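4.2 Setting Up Body Maps and Sensation Diaries

This section covers the first set-up of the Stidow module for clinics that record limb ownership complaints, phantom sensation and related disturbances of body image. It applies to desktop installations only. Tablet users should go to section 4.5.

Before you start

You need a clinic administrator login and at least one patient record that has already passed intake. The module does not create patient records. It reads them from Murnorari, and the link between the two must show Active on the Connections page.

CAUTION: The body map is a record of what a patient reports. It does not produce a diagnosis or a risk score. Do not use it to decide whether a patient is safe to leave the clinic.

Creating the map

1. Open the patient record and select Sensation, then New Map.

2. Choose a template. Full Figure is the default. Upper Limb and Lower Limb give a finer grid and should be used when the complaint is confined to one arm or leg.

3. Set the side. Left and right are always the patient's own left and right. The setting is locked after the first entry is saved.

4. Ask the patient to trace the boundary between the part that feels their own and the part that does not. A boundary may have up to 654 points. Extra points are dropped on saving.

5. Enter a strength for each marked area, from 0 to 900. Leave the field blank if the patient cannot give a value. A zero is stored as a real answer.

6. Select Save Draft. A second clinician must open the draft and select Confirm before it appears in the chart.

NOTE: If the boundary moves between visits, start a new map. Do not edit the old one. The Compare view needs both.

Setting up the diary

1. On the same record, select Diary, then Enable.

2. Set the number of prompts per day. The limit is 3. Prompts are not sent between 9 p.m. and 8 a.m. unless Night Entries is turned on.

3. Pick the question set. Numcombe Short is suited to most adults. Quispe Extended adds items on distress, sleep and thoughts of self-injury.

4. If you chose Quispe Extended, enter an on-call contact. The diary will not start while this field is empty.

CAUTION: Diary entries are not monitored in real time. Tell the patient this, and give them a crisis number on paper.

Free-text entries are limited to 800 characters. Longer text is kept on the patient's device and is not sent to the clinic.
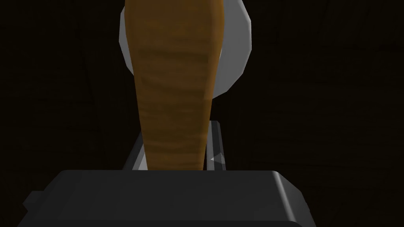
Kha Cù: Step 4 under Creating the map assumes the patient can find a clean edge. Several of mine report a band a few inches wide, where the feeling fades. We trace the upper limit on one map and the lower limit on a second, and put "1 of 2" and "2 of 2" in the title field. Compare handles the pair without errors.

Two-map entries of this kind are supported. Both maps must use the same template and the same side, and each must be confirmed separately. The printed chart shows only the most recent one unless Print All Maps is selected under Output.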